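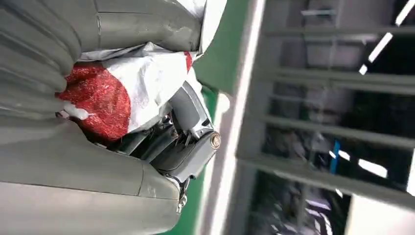

Wrist view, gripper on the wrapped red item, green surface behind.

Ticket: Wrapped soft goods, grip faults on the sorting cell
Opened by: Sadao Shibata, Virkport
Handled by: Hideaki Sakamoto, Prutell support
Opened: February 2025
Status: Open, waiting on customer

Sadao Shibata wrote:

Hello again, and thank you for being so patient with me over the conveyor business. I have a new one for you, I'm afraid. We've been trying the cell on the small household stuff, the scrubbers and fuzzy cloths and so on that come to us in thin plastic, and it's having a much harder time than it did with the boxes. Boxes it does all day long without a murmur! With the soft things it closes, the controller says "grasp confirmed," and then partway through the move we get a "part lost" and the arm goes home.

I ran 110 picks before I sat down to write this and stopped for 2 faults in a row at the end, both the same code. The attached view is with one of the red ones. You'll see the red pushing out of the wrap on the side by the fingers, and the plastic all in folds. My own feeling (and please tell me if I'm being silly) is that the fingers have hold of more plastic than product some of the time. My wife does this job with one hand while she's on the phone, so I did think a machine might manage it by now.

Settings as they stand: grip force medium, closing speed normal, part profile "rigid small." Cycle counter reads nearly 2,000 since the last service.

Hideaki Sakamoto replied:

Hello Sadao, not silly at all, and thank you for sending the settings along, it saves us both a day. The profile is the first thing I'd change. "Rigid small" decides it has a part when the fingers stop closing, and a bunched-up wrapper will stop them for a moment and then give. Please try this:

1. Switch the part profile to "soft wrapped."
2. Bring closing speed down one step.
3. Leave the force where it is for now. I know it's tempting.
4. Turn on the second grip check after lift.
5. Wipe both fingers with a lint-free cloth and plain water, and let them dry before you start. I can see scuffs and some pale smudges on them, and a lighter worn-looking patch on the upper one. There's also a little white blob where the red stuff meets the lower finger. I can't tell what it is from the view, so have a look at it before you wipe.

As for your wife, I'd back her against any gripper we sell! Flat, stiff things are fine. Anything that squashes inside a loose skin is still a bit of an adventure, and I'd rather say so than have you plan a whole shift on it.

Sadao Shibata wrote:

All five done, and what a difference the profile makes. We still get the odd "part lost," mostly on the red ones, but the second check catches it early and the arm tries again by itself, so I'm not trotting over there every few minutes. The blob wiped straight off and I'm none the wiser. The worn patch stayed put. Should I be ordering new fingers, or is it only looks? The Ishida sheet that came with the cell says nothing on the subject that I could find.

Hideaki Sakamoto replied:

Very glad to hear it. Run your fingertip across the patch with the cell locked out. If it feels slick compared with the rest of the finger, I'd swap that finger, part list under Kornov soft series. If it feels the same, carry on and check it again in another 1,000 cycles. Let me know which it is and I'll leave the ticket open until then.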